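Entwistle Tabletop Finish – Frequently Asked Questions

What surfaces can the finish be used on?
Interior tabletops and desktops made of bare or lightly sanded wood. It is not rated for floors or outdoor furniture.

How much does one can cover?
One quart covers 100 square feet in a single coat. Most tables need 2 coats.

What sheen levels are available?
Matte and satin. Matte reflects less light and hides small scratches better. Satin is easier to wipe clean.
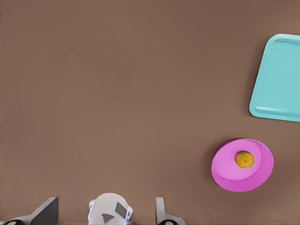

Matte brown tabletop with a light turquoise tray (rendering).

How long should I wait between coats?
Four hours at normal room temperature. Wait overnight if the humidity is above 50 percent.

When can I put objects on the table?
Light items can go on after 24 hours. Trays, lamps and planters should wait a full week – trapped solvent can leave a ring under flat-bottomed items.

Can I tint the finish myself?
No. Tinting is done at the Flutport and Tundville stores before the can is sealed.

Where do I return an unopened can?
At either store, with the receipt. Mail returns go to the Drustanthorpe warehouse, Dock 111.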